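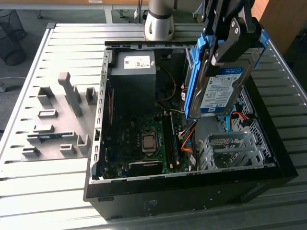 Figure 7.1 A hard drive in its blue caddy, held over an open desktop tower.

Chapter 7
Choosing a Disassembly Kit

Repair shops and recyclers can now buy robot work cells as kits. This chapter reviews one of them, the Sestell bench kit from Wumoder. Its base price covers the gripper, the fixture plate and 501 pages of manuals – the arm is sold separately.
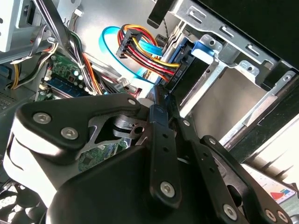
By the Nuvero Course Team

Drives are a fair test of any kit. Cables run close to the cage, and the fingers need room to close on the caddy. Section 7.2 compares Sestell with the older Picard kit on reach, grip force and setup time. Before reading it, list the parts of a desktop computer you would remove first.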